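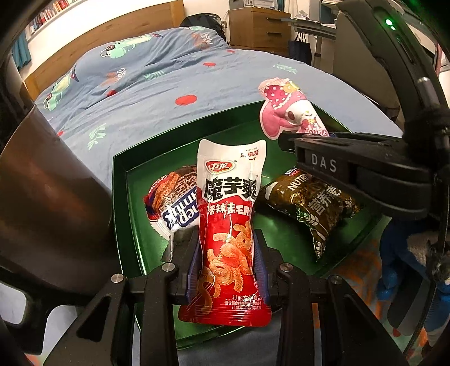
Konjac snack, front of packet. The big characters are 魔芋爽 and the smaller red line is 香辣素毛肚.

Cledo food words project: progress report to the Lustitz Fund, up to the end of November

Dear Marcelino,

You asked for something shorter than last time and with fewer attachments, so I've put it all in one go and left the spreadsheets for you to ask for if you want them. The last report was mostly about getting started. Now we've got something to show, and one thing that has gone wrong and needs a decision from you.

First, the glossary. We said we'd have 100 food words explained by now and we've got 149, each one with the characters, how to say it, a plain English meaning and a note where the meaning isn't the whole story. I'm really pleased with the notes! 素 is the one people always bring up. It tells you a dish is in the vegetarian style, and it often sits right next to the name of something meaty (毛肚 is tripe, so 素毛肚 is the no-tripe version), which confuses learners no end when they look up each word by itself. Our note on that one went through four drafts and I still think the third was better, but I was outvoted.

The allergy words took longest. We did peanut, sesame, wheat, soya, milk, egg, fish and shellfish, and we had every one of them checked twice by different readers. I know that wasn't in the plan. It put us three weeks behind over the summer and I'd do the same again. We've also put a line on each of those pages saying that the glossary is a help with reading and doesn't replace asking the shop or the maker, as you suggested.

The evening classes are at the Zabala building, upstairs, at half past six. 70 people have come to at least one, against the 50 we told you to expect. Quite a lot of them are learning Mandarin for family reasons – a daughter-in-law, a new grandchild – and hadn't touched a language since school. They don't want grammar. They want to be able to stand in a shop and know what's in front of them, and then they want to say it out loud to someone who'll tell them if they got it wrong. We dropped the worksheet in week two and nobody missed it.
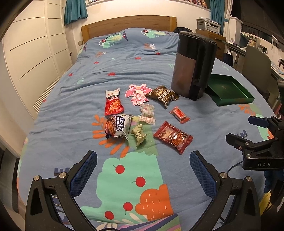 Homework has changed quite a bit since the spring. We used to send people off with a word list and ask them to learn ten, and hardly anyone did, me included when I tried it with the Spanish class next door. Now the task is to read whatever is already at home and bring back one word you couldn't work out. It needs no books and no desk. A few snacks scattered over a cartoon-print duvet will do nicely, and a packet with its Chinese text on a plain white band is a kind place to begin, before you get on to the tiny print. The words people bring back go straight into the queue for the glossary, and nearly a third of what we've added since September came in that way.

Now the awkward bit. The booklet was supposed to be printed by now and it isn't. Bremis gave us a price for 1,000 copies back in the spring, we were happy with it, and then we added the allergy pages and it went up. Fair enough, it's a thicker booklet. But we're now short, and I can see two ways round it. We could print fewer, or we could move money across from the travel line, where 2,000 pounds is sitting more or less untouched (everyone turned out to live near a bus route). I'd much prefer the second. It would cover the whole gap and leave enough for a small reprint if we find mistakes, and we will find mistakes.

Could you let me know if you're happy with that, and whether you need it on the proper form? I couldn't find the form on your website, only the one for equipment.

Other bits. The sound recordings are half done. Two of our readers have quite different accents and there was a long chat over whether to pick one, and in the end we've kept both. The website has been slow on phones but that should be sorted by the new year. We've had one complaint, from a man who felt the classes made him hungry, and I've passed it on to the tutors.

Next up is the drinks section, then regional dishes, which I suspect will be a can of worms. The spring timetable goes out in January and I'll send you a copy. You'd be very welcome at a class if you're ever over this way – bring something to read.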